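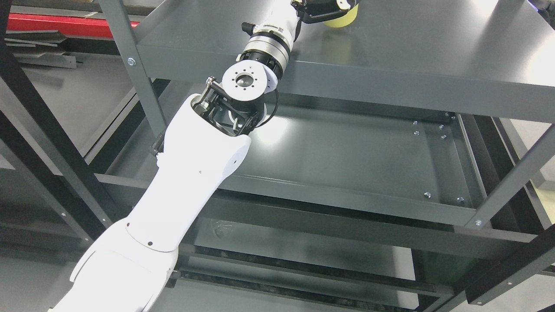
Dark gray metal shelving.

Prev | Next | Thread | Index

Re: Omedley second edition, collation

Heather Farquharson wrote:
> My copy has 364 pages. The Drarness catalog gives 26 more.

The catalog counts the publisher's ads — Clindine bound them in after the index. Same text, same plates. Cite the last numbered page and list the ads separately.

Effiong

Comments
Mine lacks the ads.
Is the print run of 600 for both editions?
Second only.

Contact list owner | Back to top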